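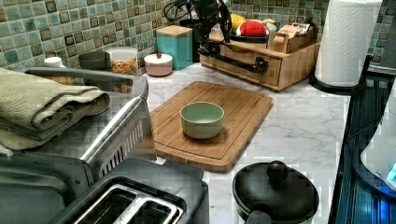
Bench, tea corner end. Small green bowl on the bamboo board, organizer at the back right.

February, 9:40 am

Continuing the counter reset. Yesterday's page ended with "put everything back where it lives", a fine instruction for anyone who knows where everything lives. Murdo Cowie and I have different maps.

Started with the board. Murdo wants it put away between uses, I want it left out in the middle of the counter. Left it out. The juice groove is a nuisance for dry stuff because crumbs collect there and stay until somebody takes a brush to them. Gave it a scrub with salt and half a lemon, wiped it down, then a coat of the Broteo board oil. 50 mL was far too much. The groove held a little moat of it and I spent longer mopping up than I had spent putting it on. Next time pour it on the cloth.

Green bowl: staying on the board for now as the weighing bowl. It takes 200 g of rolled oats without a heap, which is all I ask of it. Mekdes Moges says the matte outside picks up finger marks. Mine has not so far, but I did wash my hands, so maybe not a fair trial.

Canisters. Teal square one with the wood lid keeps its place against the tiles. The pink one with the little red knob goes in front and a bit to the left, where I can reach it without moving the other. Tried it behind first. Knocked the teal lid off twice before lunch and gave up on the idea. The knob is too small for anyone in oven mitts, but then so is most of the kitchen.

The glass jar needs its own paragraph. It is the only thing on the counter that shows what's inside it, and it empties faster than the rest put together. I have moved it further left, which adds maybe one step to the trip. We'll see if one step is a deterrent. Topped it up from the Gebreyes bulk bag, 940 g on the scale before, did not write down the after. Sorry, Mekdes.

Grey round one stays behind the jar. Still no label. Murdo says everyone knows what's in it. Asked three people and got three answers.

Organizer. Packets are in the small open box on top, standing up in a bunch so you can flick through them. Tray goes beside it with the yellow and the red and white bits. I wanted the tray in the drawer and measured for it with some confidence. Drawer opening is 200 mm. Tray is more than that. Tray is on top.

The drawer sticks a little on the right side. Rubbed candle wax on the runner and it improved, then stuck again after coffee. Might be swelling from the damp, might be that I put it back in crooked. Will take it out again tomorrow and look at it properly.

Backsplash: grout needs doing behind the canisters, where all the brown-edged tiles hide the grime so well that I'd have sworn it was clean. Plotora spray did fine on the tile faces and nothing for the joints. Old toothbrush did the joints.

To do
- label for the grey one (Murdo to say what it is, in writing)
- drawer runner, right side
- weigh the cereal again, write it down
- ask Ukatix whether they sell a shallower tray
- tell Mekdes the good brush is now in the drawer, if the drawer opens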